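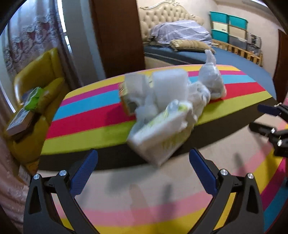 Wekuleo needs people in Prisville to sort groceries at home

Print this page | E-mail this page

Hi, and thanks for clicking through! I run home sessions for Wekuleo, and I'm looking for 8 people who'd be willing to pick things up with a pair of hand-held grippers at their own table and tell me when it goes badly. The pay is by the session, and you don't need any technical background.

I'll start with what went wrong, so you know what you're signing up for. In February the robot arm at our Priritz site squeezed a bag of flour until it split, and then it kept on closing. The pressure reading in the finger pads had frozen at its last good value, so as far as the arm knew, it was barely touching the bag. The stop button worked fine and the only casualty was the floor (I was sweeping for days), but it could have been a hand, and we shut the arm down that afternoon.

I went back through the 2,597 practice grabs the arm had learned from and found almost nothing but boxes and cans. Hardly any soft packs, hardly any tied plastic bags. So there are two jobs on my list. Urio, our software for the fingers, now has to let go whenever a reading stops changing. And I need a lot more grabs of squishy, crinkly, slippery stuff, done by real people in real homes — a striped tablecloth is welcome, and please don't tidy up for me!

You'd do 5 sessions of 2 hours each. You work a gripper in each hand, move wrapped goods and bags around the table, and say "slip" out loud whenever something gets away from you. The hand-held grippers have no motor, so they only close as hard as you squeeze. Still, keep your fingertips clear of the joints, tie back long hair, and keep small kids and pets out of reach while you work. If a pad comes loose or a pin sticks, stop and call me. You get paid for the full session either way.

You should be 18 or over, live in Prisville, and have a table you can walk around. Left-handers, please write — I have very few of you.

To apply, use the e-mail link and tell me what kind of table you have and which mornings or evenings suit you.

Posted Apr 9, 2024

Print this page | E-mail this page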